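The sticker on the torque wrench

I have worked in small fabrication and assembly shops for 16 years, and in every one of them there has been a drawer of torque wrenches with calibration stickers on the handles. The stickers say the tool was checked, when, and when it is due again. Auditors like them. Customers like them. My view is that the yearly sticker has become a bad habit, and that shops would be better off putting most of that money into checking tools on the floor, by the people who use them.

At the Barrios plant, where I spent six of those years, we had 200 hand torque tools on the register. Each went out once a year to a lab run by a firm called Comham. The lab did good work and I have no complaint about it. The tools came back with a certificate showing how they read when they arrived and how they read when they left. The certificates went into a binder, and the binder came out for audits.

What bothered me was the column headed "as found". A fair number of wrenches were outside tolerance when the lab got them. When a wrench is found to be reading low or high, the proper question is how long it has been doing that, and what was tightened with it in the meantime. With a yearly interval the answer is anything up to a year's work. We would write a note saying the risk had been assessed, and the wrench would go back in the drawer.

A click wrench does not drift on a schedule. It gets dropped. It gets left wound up to full scale over a long weekend, or somebody uses it to break loose a seized bolt because it was the longest handle within reach. Any one of those can put it out the day after it comes back from the lab, and the sticker will still be good for months.

Kimeo, the shop I moved to next, did it differently. They had one bench-mounted torque tester near the entrance to the assembly area. Before the morning shift, each fitter pulled their wrench against it three times and wrote the readings on a sheet. It took less than a minute per person. The tester itself went out for proper calibration, and it was the only thing on that side of the floor that did. Everything else was compared to it.

In my first December there, a wrench that had been steady for months came up low on a morning check. It was pulled, and we went back over one day of joints. There were 586 of them, and we checked the lot before lunch. It was dull work, but it was work we could finish. At Barrios the same fault would have surfaced at the end of the year, in a binder, with the product already gone to customers.
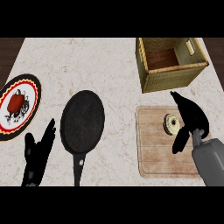

The usual objection is that floor checks depend on people doing them. That's true. I have seen sheets where every reading was identical to the decimal, and you don't need a statistics course to know what that means. But the yearly system depends on people too. It depends on them reporting a dropped wrench, and in most shops reporting a dropped wrench gets you a talking-to. A daily check at least gives the fitter a private way to find out before anyone else does.

The other objection is cost. A decent bench tester is not cheap, and a small shop may look at the price and decide the courier and the lab fee are easier to swallow. I would ask that shop to add up what it pays over a few years, including the spare wrenches it has to own so that work can go on while the others are away. Rireo, a supplier of ours with a much smaller floor, did that sum and bought the tester.

I am not arguing for dropping outside calibration. Some contracts call for a certificate on every tool, and if the contract says so then that is what you do. The reference has to be traceable to something, and a tester that has itself gone out of tolerance will pass bad wrenches all day long. Ours was backed up by a second transducer kept in a locked cabinet -- used once a month and for nothing else.

But where the choice is left to the shop, I'd stretch the outside interval on the ordinary hand tools and spend the difference on the bench. I would also change the sticker. The due date can stay. Under it I'd like a line for the last floor reading.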